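# About Larnmont

Hi, and thanks for clicking the boring link! I'm the one who answers the email around here, so I get to write this page too.

Larnmont is a shared workshop. We have 20 members, one long room, a very loud compressor and a lease that says we can't weld after supper. People come in to fix bikes, build guitar pedals and argue over whose calipers those are. But if you found us through a search, you're probably here for Dumer, our arm project, so let me tell you how that got going.

I'd been building a small arm at home, on the kitchen counter, and I'd reached the stage where my family was eating in the living room. In February I packed it all into three bins, drove it over to the shop and asked if I could have a corner "for a couple of weeks." You can guess how that went. By spring we had a proper table for it, and I was no longer the only person staying late.

The idea behind Dumer is pretty simple. We want an arm to handle ordinary kitchen stuff - cups, bowls, plates, bottles - on a regular tabletop, using code that a hobbyist can read in an evening. I spent years around machines that pick up the same metal part all day long, and they're great at it, but I wanted something that could cope with my actual dishes. A squeeze bottle is a rotten thing to grab, by the way! It gives when you press it, it wants to roll, and the wide side is never facing the way you'd like.

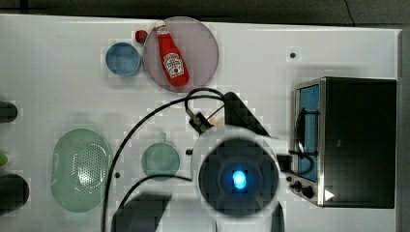
We keep two notebooks going. Zhong is the software one, named after the folder it started in, and it covers everything from calibration to the grasp planner. Itum is the hardware one, and it's mostly drawings, torque notes and some fairly rude comments on cable routing. Both live on the shelf by the door and anybody can write in them. As of this week Zhong has 1041 entries, and I'd guess a third of them are mine and a good part of those say "try again tomorrow."

People ask me if you need to be an engineer to join in. Nope! I'm not one. Our members include a baker, a couple of retired folks and a high school student who fixed our homing routine over a weekend (I'd been poking at it for a month). If you can use a screwdriver and you don't mind watching the same move over and over while somebody mutters at a laptop, you'll fit right in.

Membership is $29 a month and that gets you a key, a shelf and the run of the hand tools. The arm table is open to all members, but please do the safety walkthrough first, and keep your sleeves and your coffee well back while it's powered up.

Open night is every Thursday and you don't have to sign up. Park behind the building, come in by the side door, and if the compressor's running just knock harder.

Page last updated 29 July 2022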